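Home Browse Topics Laundry & Clothing Ask Sign In

Folding denim so the seams don't leave ridges

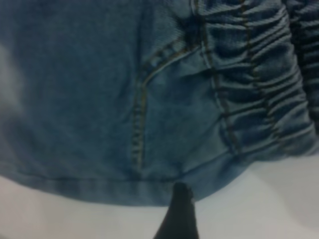 Posted by Lindsay Kerslake, 21 June 2023

I have a stack of denim to put away for the summer and it never lies flat. The plain parts fold fine. Wherever there is a double-stitched seam or a bunched-up area the pile leans, and when I take things out in the fall there are pale lines along the ridges. I have one deep drawer and one shelf in the hall closet. Should I be folding differently, or is it better to hang everything?

Keith Whitcombe

Fold along the plain panels and keep the fold away from the seams. Two layers of thick stitching pressed against each other is what makes the ridge. For jeans I lay one leg over the other, smooth from the waist down with my hand, tuck the crotch point in, then fold in thirds. Put the next pair in the opposite direction so the waistbands don't all end up on the same side. Five pairs to a stack is enough.

Anything gathered or elasticated goes on top. Don't try to press it flat. Let it sit how it wants to.

The pale lines are wear. Color comes off the raised parts first in the wash, so turn everything inside out and use cold water. Folding won't bring it back.

Wiremu Harawira

just roll them. been doing it since April and the drawer shuts now

Flynn Pirihi

Hanging works for jackets. For jeans I'd use the shelf, because clip hangers leave marks at the hem. Make sure everything is completely dry before it goes in the closet. Thick seams hold damp longer than the rest, so pinch them to check.

We use cookies to remember your settings. Accept Manage

Related
Getting a musty smell out of a closet
How to hem jeans and keep the original edge
Washing dark denim for the first time
Shelf dividers for sweaters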